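Keep the Plain White China

2 August 2026

Every few months somebody tells me that white china is dull, and that a sensible person replaces it when it starts to look tired. I think it is the best thing most of us own, and that we get rid of it far too easily. 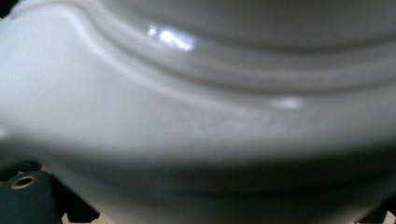

My own view was settled in January, when I cleared my aunt's kitchen in Draven. She had 71 pieces of white ceramic in two cupboards, and I wrote each one down for the insurance people. Some of it matched. Most of it had been bought a piece at a time over 36 years, from shops that have mostly closed. There were lidded dishes, plates with ribbed rims, a gravy boat with no saucer and three sugar bowls. The family's first suggestion was to send the lot to the charity shop and let people choose something from Flundalo if they wanted a memento of a new flat.

I argued against it then and I would argue against it now.

The usual complaint is that white shows everything. It does, and I count that in its favour. A tea stain on a white glaze is easy to find and easy to remove with a little bicarbonate of soda on a damp cloth. The same stain on a speckled brown bowl stays where it is. People who say their dark stoneware never gets dirty should run a thumb round the inside of it.

The second complaint is about ridges and moulded edges. Plain rims are easier to wash, I grant that. Grooves hold grease if you leave a dish overnight, and a dishwasher does not always reach into them. A soft nailbrush does, in less than a minute. In return you get a piece that looks finished with nothing printed on it. There is no pattern to wear away and no gold line to keep out of the microwave. The decoration is in the shape of the clay, and it will last as long as the dish does.

Then there is the matter of replacing things. When a patterned plate breaks, you are at the mercy of whoever made it. I once spent most of a year looking for two side plates in a Tsuchiya pattern that had been dropped from the range, and the price I was finally quoted was more than I had paid for the set. When a white plate breaks you buy another white plate. It may be a shade creamier than its neighbours. Put food on it and the difference stops mattering.

I don't say all white china is good. The thin stuff sold by Vurkon for student houses chips if you stack it carelessly, and I have thrown out plenty. If a glaze has crazed badly, or a chip has gone through to the body, it shouldn't be used for food. Put a plant in it, or let it go.

But the test should be whether the piece still works, and too often the test is whether we are bored. My aunt's dishes were divided between four households in the end. I took 18, including the gravy boat, which I use for custard. The shelf they stand on needed an extra bracket, and I have still not found a saucer that fits.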